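3. Data collection

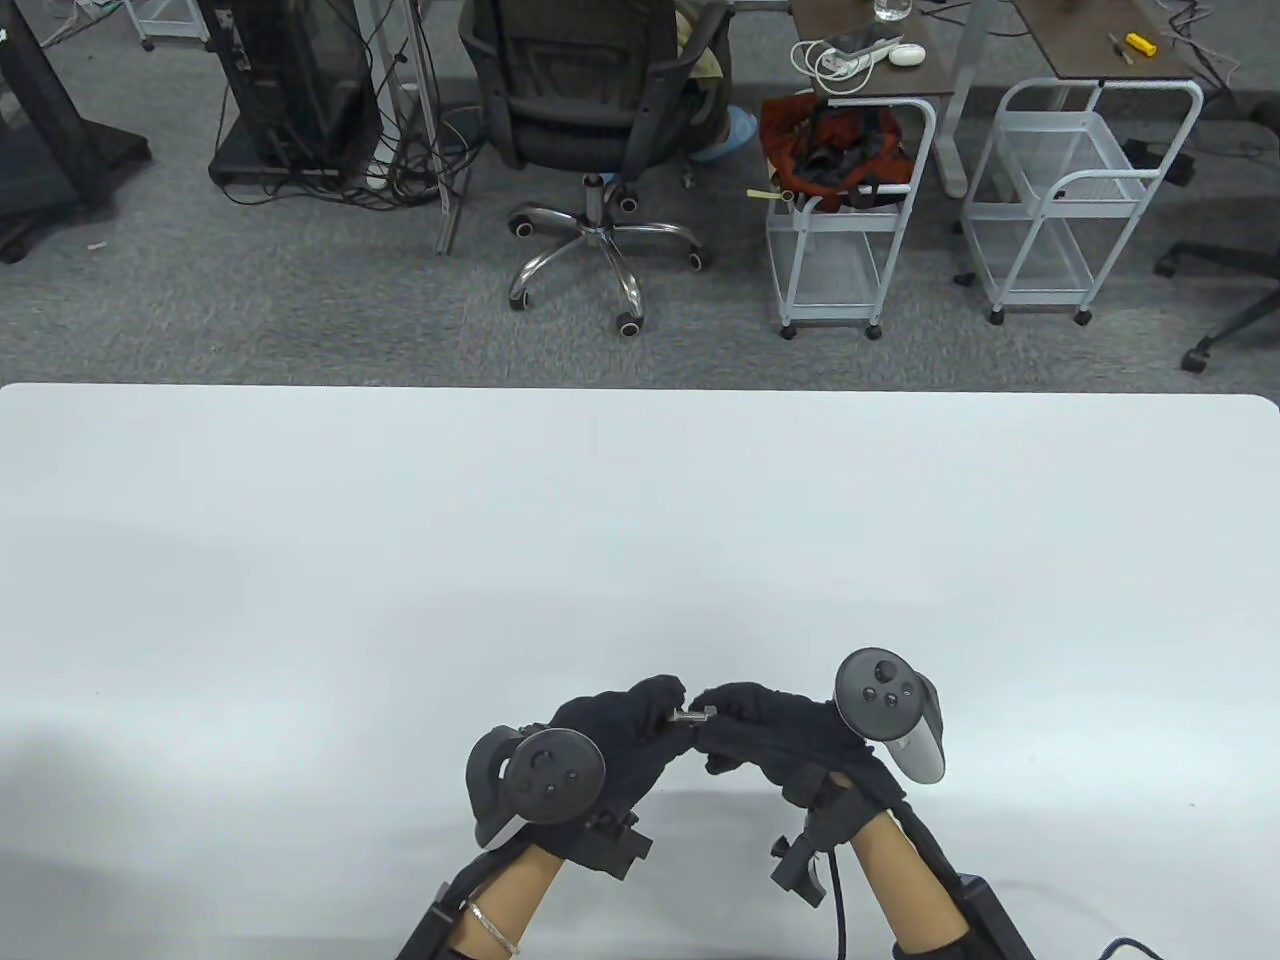 Figure 2. Operator's view during a bolt episode. Gloved hands, VR controllers strapped to the backs, bolt held between the fingertips of both hands.

3.1 Capture setup

All demonstrations in the Norument set were recorded with bare human effort, no robot in the loop. The operator wears a pair of black gloves with a motion controller on the back of each hand (Fig. 2). Controllers give wrist pose, the head camera gives everything else. We don't read finger joints from the glove in this version. Finger state is estimated later from video, see Section 4.

Mounting took longer than expected. First mounts were elastic only and slipped during twisting motions, so the wrist pose drifted relative to the hand within a single episode. Current mount is a plastic bracket with adjustment knobs, plus straps along the forearm. Knobs get set once per operator and then marked with a paint pen. If a knob moves past the mark the operator stops and recalibrates. The offset between controller origin and palm center is measured at the start of each block by touching the fingertips to 9 printed points on a calibration card, which is then taken off the table.

Table surface is white on purpose. We tried a gray mat in the pilot and small steel parts were lost by the detector as soon as the hand shadow crossed them. White is worse for glare, though, and the overhead lights had to be dimmed for the afternoon blocks. Background is left as is. People walk and sit behind the table, chairs move, cables move. No attempt to hide any of it. Policies trained on the curtained pilot set did badly the first time somebody rolled a chair past, so we prefer the mess.

3.2 Task and episode structure

The task family is small part handling with two hands. Pick up a fastener, bring it to the middle, pass or reorient it, set it down in a target pose. Parts are bolts, nuts, washers and short standoffs. Sizes were picked so that an average adult can hold the part with two fingertips but not easily with three.

An episode starts when the operator says "go" and ends when both hands are flat on the table. The spoken marker is clumsy but it beat the foot pedal, which people pressed early. Audio is used only for cutting and thrown away afterwards.

We ask for one thing at a time: the part should change hands once, and the receiving hand should be the one that places it. Operators may regrasp as often as they like. Regrasps are not errors. In the pilot we told people to be smooth and they became smooth, and the resulting policy had no idea what to do with a part that sat crooked in the gripper. For the full set the instruction was changed to "do it like you would at home". Much more fumbling, much better recovery.

Dropped parts are kept if the part stays on the table and the operator picks it up again. If it rolls off onto the carpet the episode is closed and flagged. Small washers account for most of these.

3.3 Operators and schedule

16 operators took part, recruited inside the building and through a notice at the Suvent workshop. All gave written consent. Two are left-handed, which is too few to say anything usefull about handedness and we don't try. Operators worked in blocks, with a break after each. Most of the recording was done in February, the remaining blocks were added after the first training run showed a hole in the long-standoff examples.

Jewelry and watches: allowed if they don't touch the bracket. We had a rule against them at first, then dropped it. The video hand estimator was not affected in our check, and a deployed system will see wrists of all kinds anyway. Sleeves are rolled up or pushed above the straps, that one stayed a rule. Loose fabric catches on the knobs.

Fatigue shows up in the data. The controllers are not heavy but they sit high on the hand, and by the end of a block operators tend to rest their wrists on the table between episodes. The wrist height distribution shifts down accordingly. We shuffle part types within a block so that the shift is not tied to one part. Cable drag is the other complaint. The right-hand cable was rerouted along the forearm after several operators said they could feel it pull when reaching across.

3.4 Filtering and labels

After cutting, every episode goes through the Hailu review tool. A reviewer sees the head video next to the two wrist tracks and gives one of three marks: keep, keep with note, reject. Reject reasons are tracking loss, wrong part, speech over the marker, or hands outside the view for the transfer itself. That last one is the most common. People look up when they are talked to, and the camera goes with them.

After review 1,079 episodes remain. These are split by operator, never by episode, so no person appears in both training and test. Part type is labeled by hand. The transfer moment is labeled by hand as well, as a pair of timestamps: first contact by the recieving hand, last contact by the giving hand. The span between them, when both hands hold the part, is what the policy gets wrong most often and we wanted it marked exactly. Disagreements between reviewers went to Tamás Fülöp, who relabeled them from the raw video.

Contact on the far side of a part is often hidden by the fingers. Labelers were told to mark what they can see and set the "occluded" flag, no guessing from context. The flag is passed on to training, where the contact loss is turned off for those steps.

3.5 Known gaps

One table, one room, one light setup more or less. Gloves are black in all episodes. We expect trouble with bare hands and have not tested it. No tools in hand, no threaded assembly, although parts that would allow it are in the set. Controller tracking gets worse when one hand passes directly over the other, and these segments are smoothed, not removed. The smoothing window is given with each file so it can be undone.

Comparison with the Cusodus recordings, which use a fixed overhead camera and no controllers, is left to Section 5.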